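I took the room in Peldale because it came with a table, and because the bus from Fesness stops right outside, and because I had 56 dollars left after the deposit and couldn't afford to be picky! The woman at the agency handed me the keys and said the last tenant had left a few things. A few things, she said, like it might be a coat hanger.

So there I was at four in the afternoon with two suitcases and a sandwich, looking at somebody else's life. I didn't touch any of it. I sat on the floor and ate the sandwich and tried to guess what kind of person walks out on a perfectly good office chair. 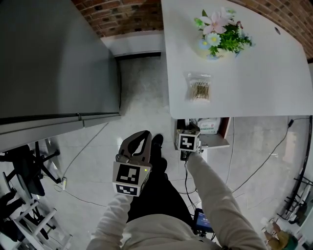 My mother always said you can judge a tenant by what they leave behind, and she rented out rooms in Drilldale for most of my childhood, so she ought to know. Her worst one left a bathtub full of dirt. Mine had left flowers, pink lilies with a daisy tucked in beside them, and I was so touched that I went and filled a glass at the sink before it sank in that they were fake. I drank the water myself. Then I picked up the bag of cotton swabs next to them, 100PCS it said, and thought, well, at least my ears are taken care of.

I called the agency the next morning and asked if anyone was coming back for it all. She put me on hold for ages (the music was a harp, I think) and then said no, the forwarding address was a bakery on Sutcliffe Road and the bakery had never heard of anybody.

I wrote to the bakery anyway. Three weeks later, in July, a box came in the mail with four cinnamon rolls in it and no note.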